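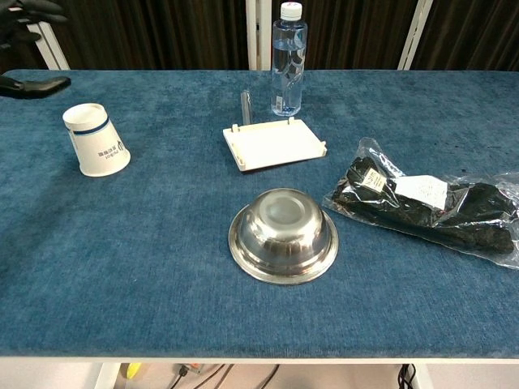
Projet étudiant – Section 3 : Dispositif et premières prises

3.1 Une table volontairement ordinaire

Le projet Sikder est né dans l'atelier de robotique de Fletham, avec une question que les étudiants se posaient depuis la rentrée : jusqu'où va une main à doigts articulés quand les objets n'ont pas été choisis pour elle ? La figure 1 montre le plan de travail, couvert d'un tissu bleu, avec le gobelet en papier et le bol métallique retournés, la bouteille d'eau et le sachet transparent au contenu noir. Quel plaisir de travailler sur un tel assortiment ! Le bol brille et piège l'estimation de profondeur, la bouteille laisse passer la lumière, et le sachet froissé change de forme à chaque contact.

Figure 1. Plan de travail et objets ; à gauche, la main du robot.

Le groupe a enregistré 600 essais, répartis entre 2 stratégies d'approche. La première, reprise du planificateur Brurkon, descend à la verticale sur l'objet ; la seconde, écrite par les étudiants, arrive par le côté, un doigt tendu en éclaireur (c'est de loin notre préférée). Chaque essai est rejoué 3 fois si la caméra perd l'objet. Les trajectoires sont filtrées avec la bibliothèque Fener, puis annotées à la main le jeudi après-midi.

Le gobelet retourné s'est révélé passionnant : très léger, il glisse dès que le doigt l'effleure trop bas, et l'approche latérale a dû être entièrement réglée pour lui. Les résultats par objet sont donnés en section 4.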